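Robots on the packing bench: what changes for the staff?
Project report, Humaira Abbasi and Rizwan Arain

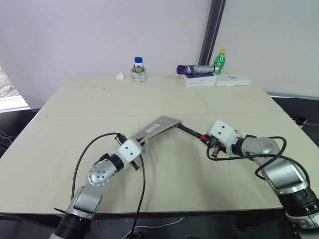 We spent 4 days at the Brekholm returns depot in January, where umbrellas and other small goods come back from shops and get checked, folded and packed again. Before the two-arm station came in there were 13 people on the benches. Still 13 now, but the jobs are diffrent.

Main findings so far. Folding by hand was the job people complained about most, sore thumbs and wrists. The station now takes about 500 items a week. Maham Rana used to fold all shift, now she minds the station and sorts out jams. Likes it more, says it is lonelier. Less chat, you have to keep watching the arms.

Pay: no change, and three people brought this up without us asking. Training was one afternoon. Shahzad Soomro said he learnt most of it from Maham afterwards.

Problems with our method: only talked to day shift, and the supervisor sat in on two of the interveiws. Night shift questionnaire still to come back, results go in section 3.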